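Preguntas frecuentes sobre el puesto Tranent: montaje, cuidado y pequeñas reparaciones. Las va actualizando Khrystyna Bilyk; si falta la tuya, ¡escríbenos y la añadimos!

### ¿Por dónde empiezo al encender?

Primero los cables, luego la corriente. Comprueba que cada conector hace clic y deja que las dos pinzas pasen por su posición de cero (dedos cerrados del todo, sin apretar). Si la pantalla muestra el aviso 103, repite el cero de la pinza derecha.

### ¿Cada cuánto se limpian los dedos?

Cada 800 agarres, con un paño que no suelte pelusa y nada de disolvente. Parece poca cosa, ¡pero se nota muchísimo en el tacto!

### Una pinza abre menos que la otra. ¿Está rota?

Casi nunca. Suele ser el tornillo del piñón, que se afloja con el uso. Apriétalo con la llave del 2,5, haz el cero otra vez y mide la apertura: debe dar 74 mm en las dos. Si sigue corta, Cường Kiều tiene piñones de repuesto de Vuvonel.

### ¿Cómo pruebo el puesto después de una reparación?
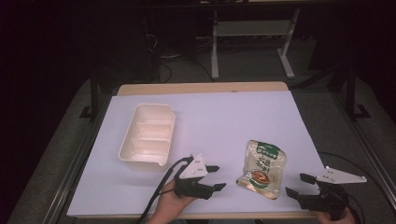
La prueba de agarre se hace siempre con las dos pinzas en la mano y a poca velocidad, primero una y después la otra. Nos encanta empezar por algo plano y arrugado, como el sobrecito de aperitivo que está sobre el papel, con las dos pinzas abiertas apuntando hacia él: obliga a entrar bajo y enseguida delata un dedo torcido. Después toca soltarlo en la bandeja color crema, una vez en cada uno de los tres compartimentos. Vigila también el recorrido de los cables, que no tiren al girar la muñeca.

### ¿Y si se mueve la placa blanca?

Para y vuelve a fijarla antes de seguir. Thu Hầu preparó en febrero una plantilla para centrarla, está en el cajón de Fontes.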